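Went to the open day at the Kerden robotics workshop in Warinley this morning. Posting my notes as a thread for the people who asked.

1/ Entry was free but you had to book a slot. They let in 70 people per slot and mine was full. Parking is behind the building, and the entrance is on the other side, so allow a few minutes for the walk.

2/ First stop was a short talk in the front room. Kerden started in January 2018 with one bench and now has the whole ground floor. They mostly build small arm setups for kitchens and canteens. The talk ran over and we lost some time at the benches.

3/ First bench was a sorting job. One arm, mixed bottle caps, two bins. It was slower than I expected. The guide said it was running at reduced speed for visitors. I would have liked to see it at full speed behind a screen, but that wasn't on offer.

4/ Second bench was the Lorkanetti, which is their name for the label checker. It's a camera over a short conveyor. Labels that are crooked get pushed off to the side. It missed one while I was standing there, and the guide said so before anyone asked. I appreciated that.

5/ Third bench was the one I came for. Two arms side by side on one rail, working on tableware. The task is clearing and sorting dishes onto trays. They take turns on some steps and work together on others, and the hard part is keeping them from running into each other when both reach for the same thing.

6/ I asked how much practice data goes into a task like this. They said 700 recorded runs for the bowl step alone, and 57 of those had to be thrown out and done again. A person guides the arms through each run. It sounds like tedious work and they didn't pretend otherwise.

7/ Also asked what gives them the most trouble. Answer: shiny surfaces and thin rims. A plate lying flat is harder than a bowl, since there isn't much to get hold of. The trays are ordinary serving trays and they swap the colors between sessions.

8/ Both grippers over the blue bowl in the red tray, with the plate off to the right and the black tray on the left. There is very little room between the two of them at this point.

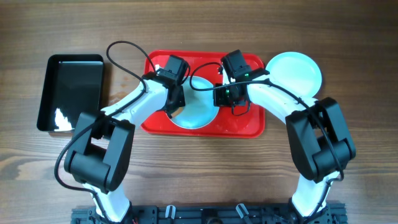 9/ Last stop was the Masilela room, where they keep older equipment. Mostly retired arms on shelves with handwritten tags. You can move the joints on one of them by hand. Kids liked this room best. There was a line for it.

10/ Practical stuff. The benches are standing only. It gets loud near the conveyor. Coffee was two dollars and ran out early. There is one restroom and it's upstairs.

11/ The bus back is the 776 and it stops across the road. It doesn't run often, so check the times before your slot.

12/ They're planning another open day but had no date yet. There's a sign-up sheet at the front desk if you want an email when it's set. I put my name down. I want to see the two-arm bench again once they've added cups.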